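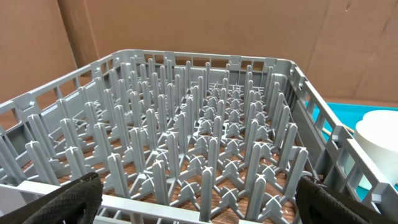

Vacciner là où les gens mangent

Depuis février, la clinique mobile de vaccination de Praltham ne s'arrête plus au réfectoire de l'usine Lindgren. La décision tient en trois lignes sur le site du service de santé : les salariés sont invités à prendre rendez-vous au centre de la rue Titley, ouvert de neuf heures à seize heures. Je pense que c'est une erreur, et qu'elle coûtera plus cher que la camionnette qu'elle permet de garer.

Il faut rappeler ce qu'était cette clinique. Deux infirmières, une glacière médicale, un paravent et une table au fond du réfectoire, pendant la pause de midi et de nouveau à la prise de poste du soir. On y faisait la grippe, les rappels de tétanos, et l'hépatite B pour ceux dont le travail le demandait. Personne ne perdait d'heures de salaire. On déposait son plateau, on remontait sa manche, on restait assis un quart d'heure et on repartait. L'automne dernier, la tournée complète a donné 765 injections dans les entreprises et les cantines du secteur, pour une population active de plus de 2 000 personnes. Le centre de la rue Titley, sur la même période et pour le même public, n'a pas fait la moitié.

Le service avance deux arguments. Le premier est le coût par dose. Une équipe mobile passe du temps sur la route, elle attend, elle remballe. Rapportée à chaque injection, la dépense est plus élevée qu'au centre, c'est exact. Mais ce calcul ne compte que les gens qui viennent. Le manutentionnaire qui ne prendra pas une demi-journée pour un rappel de tétanos ne coûte rien dans le tableau du service. Il coûtera quelque chose aux urgences le jour où il s'ouvrira la main, et quelqu'un devra alors chercher dans son dossier une date qui n'y est pas. Ce sera un autre budget, voilà tout.

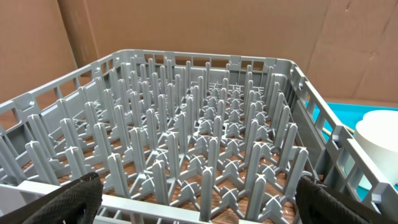
Le second argument est l'hygiène, et il mérite qu'on s'y arrête plus longtemps. On nous dit qu'un réfectoire n'est pas un lieu de soins. Je l'entends, et je ne demande pas qu'on y pratique de la petite chirurgie. Une injection dans le muscle de l'épaule exige des mains propres, une aiguille neuve, un collecteur pour les objets piquants et un vaccin gardé à bonne température. Rien de cela ne dépend de la couleur des murs. Qu'il y ait à quelques mètres un casier à vaisselle en plastique gris clair, de forme carrée et ouvert sur le dessus, ne change rien à la qualité du geste. Les écoles vaccinent dans des gymnases, les mairies dans des salles de mariage, et l'on n'a pas vu les autorités s'en émouvoir.

J'ai posé la question à Zlata Boiko, infirmière, qui a travaillé sur la tournée pendant 3 ans. Elle ne défend pas le réfectoire par nostalgie. Elle trouvait la lumière mauvaise, le bruit fatigant, et elle a réclamé plusieurs fois un vrai local pour les entretiens. « Les gens parlent moins bien de leur santé quand le chef d'équipe mange à la table d'à côté », m'a-t-elle dit. Elle a raison, et c'est la critique la plus sérieuse qu'on puisse faire au dispositif. Un paravent n'est pas un mur. Une femme enceinte qui ne l'a pas encore annoncé, un homme qui prend un traitement dont il ne veut pas parler, n'ont pas envie de remplir le questionnaire au milieu des collègues.

Mais la réponse à cette critique existe. Chez Toravetti, à 23 kilomètres, l'équipe disposait d'un petit bureau attenant à la cantine. On y entrait seul, on fermait la porte, et l'injection se faisait sur place. Il suffisait d'un bureau prêté deux heures. Lindgren en a plusieurs le long du couloir qui mène aux vestiaires, et la direction n'a jamais refusé d'en ouvrir un, pour la simple raison que le service ne le lui a pas demandé. 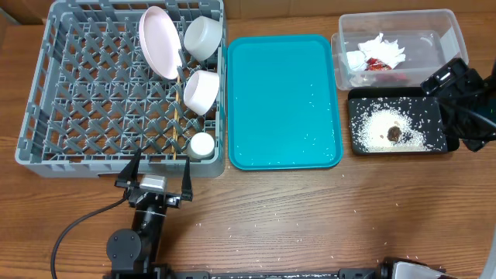

Il y a aussi ce que le rendez-vous suppose. Il suppose un téléphone chargé au bon moment, une adresse électronique qu'on consulte, un bus qui passe. Le dernier qui relie la zone industrielle à la rue Titley part à quinze heures dix. L'équipe du matin finit à quatorze heures, ce qui laisse une marge, mais celle de l'après-midi travaille précisément quand le centre est ouvert, et celle de nuit dort. On peut toujours répondre que les gens s'organisent pour ce qui leur importe. Je me méfie de cette phrase. Ceux qui la prononcent ont en général un bureau, un agenda et un médecin qui les rappelle.

On oublie enfin les indécis, qui sont bien plus nombreux que les opposants. J'ai discuté avec plusieurs ouvriers qui avaient fait leur premier vaccin contre la grippe au réfectoire. Aucun n'y était venu avec cette intention. L'un avait vu un collègue revenir de derrière le paravent et reprendre son café, un autre avait posé une question en passant et obtenu une réponse claire. Une décision de ce genre se prend à table, en dix minutes. Elle se prend beaucoup moins bien devant un formulaire en ligne qui demande de choisir entre quatre motifs de consultation.

Je ne prétends pas que la clinique mobile était parfaite. Les passages étaient parfois annoncés la veille, sur une feuille collée à côté des horaires de bus. Il est arrivé qu'il manque des doses, et que des gens qui avaient attendu repartent sans rien, ce qui est la meilleure façon de ne plus jamais les revoir. Le suivi des deuxièmes injections d'hépatite B laissait à désirer. Ce sont des défauts d'organisation. Ils se corrigent avec un calendrier affiché un mois à l'avance et un fichier partagé avec le centre.
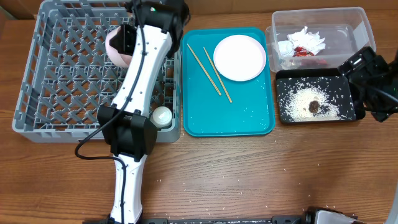 Ce que je propose

Que la tournée reprenne avant l'automne, avec moins d'arrêts s'il le faut. Deux passages par saison dans chaque grande entreprise de Praltham, l'un à midi, l'autre le soir, suffiraient pour la grippe et les rappels courants. Les entretiens se feraient dans un local fermé, fourni par l'employeur, et l'absence de local serait un motif valable pour ne pas venir. Les doses seraient commandées sur la base d'une liste ouverte deux semaines avant - sans obligation de s'y inscrire, pour ne pas recréer le rendez-vous sous un autre nom.

Le centre de la rue Titley garderait les consultations longues, les vaccins de voyage, les enfants. Il fait cela bien, et il le ferait mieux si on ne lui demandait pas en plus d'attirer des gens qui n'ont aucun moyen commode d'y aller. Quant au coût, je demande que le service publie les deux chiffres côte à côte : le prix d'une dose, et la part des salariés vaccinés avec et sans la tournée. Le conseil examine le budget de la santé au printemps. Ces chiffres devraient être sur la table avant le vote.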